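**News from the mending and laundry table**

A big thank you to everyone who has brought clothes along to Cladholm since May – we have now washed, mended and folded 913 pieces, which is far more than any of us dared hope for when Sumathi Lobo first put the idea to us over a pot of tea. Shirts are still what we see most of, with jeans close behind, and we could always do with more children's things if you're having a clear-out before the new term.

Nithin Pisharody has asked me to pass on his usual plea about pockets (please do turn them out, he has a jam jar full of bus tickets and hair grips by now), and to say that buttons of any size or colour are very welcome in the tin by the door.

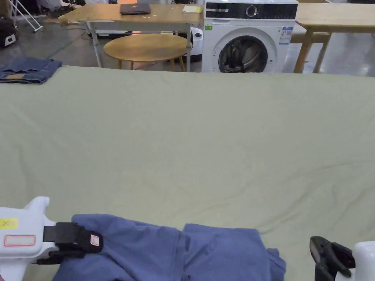 *Jeans folded at the far side of the green cloth, and a blue garment still waiting its turn.*

The next collection goes over to Chacko once we've filled 45 bags. We're at 42 as I write, so do have a rummage in the wardrobe!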